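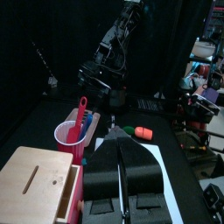 Haugen wrote back on the last report that the reading kits sounded fine but could we please say what teachers do with them once the box is open. Fair enough. Trying to do that this time.

Progress to end of August, Pillum loan kits (primary science, years 3 to 6)

Kits out: 1,486 loans, against 1,935 in the plan. Short. Most of the gap is term 2, when the Brustoreo order came in late and the magnets units sat on the shelf with no magnets. Caught up a bit since.

Schools: 7 new ones signed on, all regional. Two of them share a teacher so they get the one kit and pass it along. Working OK, freight is cheaper too.

What teachers do with them: mostly skip the booklet. They go straight to the hands-on stuff, then come back for the worksheets at the end of the week. Soil and water is the favourite by a mile. Sound is hardly borrowed, teachers next door complain. We've asked for lesson notes with each return and get them maybe half the time, will chase.

Booklet rewrite: years 3 and 4 finished, with Arkov for layout. Years 5 and 6 still in draft, the electricity chapter needs a proper going over, diagrams dont match the new battery holders.

Budget: on track except freight, which is over. Spreadsheet attached seperately. Would like to move the unspent printing money across to cover it, need a yes from you before the October order.

Next: finish years 5 and 6, drop Sound or fix it, run the 2 teacher afternoons we pushed back from June. Venue not booked yet.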